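Rurkthorpe House, Guest Bedroom Safety and Readiness Check
Sheet 3361, with comments by Tímea Hajdu
Rooms covered: Lormont and Miranda (first floor)
Month: February

Before you start, please open the curtains and put the ceiling light on as well, even on a bright morning. I have missed more than one pulled thread by trusting the daylight on that side of the house, and it is no fun at all to find it once the duvet is on. Mark each line OK, SEE COMMENT or STOP. If you mark STOP, the room is not let until the line has been put right and somebody has initialled it.

1. Floor and way in
Door opens fully and closes on its own latch: OK
Rug lies flat, corners not lifting: SEE COMMENT
Lead from the bedside lamp kept to the wall: OK

Comment: The rug in Miranda has started curling at the corner nearest the door again. I turned it end for end last month and it has simply begun on the other corner, the little beast. Gripper tape is on order from Jinport. Until it comes, please roll the rug up and put it on top of the wardrobe. Guests won't miss it for a few nights, and the boards underneath are perfectly nice.

2. Bed frame
Slats seated, none cracked: OK
Headboard bolts hand-tight: OK
Castors locked: STOP (Miranda), now cleared
Nothing stored under the bed: OK

Comment: One castor on the Miranda bed would not lock, and the whole thing slid when I sat down to do up my shoe. Have a proper lean on each corner with both hands when you do this one. A castor can look locked and still let go. I have swapped it for a spare out of the linen cupboard, leaned on it, sat on it and (I admit) bounced on it, and it stayed put. Initialled T.H.

3. Mattress
Turned this season: OK
Label legible, fire safety label still attached: OK
No sagging at the edges: OK
Protector on and the right way up: SEE COMMENT

Comment: The quilted side of the protector goes uppermost. I know the shiny side looks as though it ought to be on top, and I put it that way myself for years, but a guest will slide about on it all night and then tell us at breakfast.

4. Fitted sheet
All corners tucked right under: OK
Elastic sound: OK
No holes, stains or pulled threads: OK
Lies smooth before anything goes over it: SEE COMMENT

Comment: The olive-green sheets go on the big beds, and I do think they look lovely against a plain white wall. The deep corners are worth the bother. Kneel down to do them, please, and don't bend from the waist and haul, which is how I ended up lying on a heating pad for most of a weekend. Where the bed sits in a corner of the room, fit the far side first and work back towards yourself. If the bed has to come out from the wall, unlock the castors, move it, and lock them again before you do anything else.

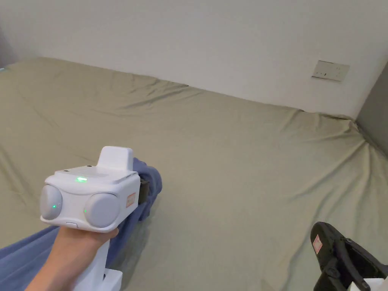

Page 13

5. Loose linen and clothing on the bed
Bed cleared before it is made up: SEE COMMENT
Pockets and folds checked: OK

Comment: Any piece of fabric lying on the bed, such as the blue one against the green sheet, should be picked up and shaken out over the bed, never over the floor. Hairgrips and pins love a fold, and I would much sooner hear one land on a mattress than find it with my foot. Once shaken, it goes over the chair or into the basket on the landing. Please don't tuck it under a pillow meaning to come back to it. We all mean to come back to it!

6. Pillows, duvet and throws
Care labels present: OK
Seams closed, no filling escaping: SEE COMMENT
Throw kept clear of heater and lamp: OK

Comment: One pillow in Lormont is leaking feathers at the piped edge. It has gone into the mending bag with a note pinned on. If you take a replacement from the cupboard, write it in the linen book under 3459, the shelf number for feather pillows. The hollowfibre ones have their own page, and anyone with allergies must be given those, so do keep the two apart.

7. Heat, light and alarm
Heater guard fitted: OK
Bulbs correct for the shade: OK
Smoke alarm tested, heard from the landing: OK
Window opens and restrictor holds: OK

Comment: The Lormont alarm needs a long press, up to 2 seconds, before it sounds. Warn whoever is downstairs first.

Outstanding
Rug tape, Miranda, waiting on Jinport
Pillow, Lormont, in mending bag
Spare castor to be replaced in linen cupboard

Checked by: T. Hajdu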